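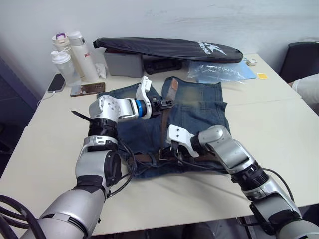
Heikki Tikkanen reckons a belt should be left in the loops until the jeans go in the wash, and after three months with the Sanari leather belt I've come round to his way of thinking. I love this thing! It's brown, plain and properly thick, with a metal buckle that closes with a good solid click, and it goes with faded denim better than anything else I own (I've had plenty of belts, most of them split by May).

It was stiff for the first 27 wears or so my diary tells me, then it softened up beautifully. Five holes, evenly spaced - I use the third, or the fourth after Sunday lunch.

Two grumbles. The keeper loop is a bit tight, and the dye marked a pale shirt early on. I'd still buy another, probably in black.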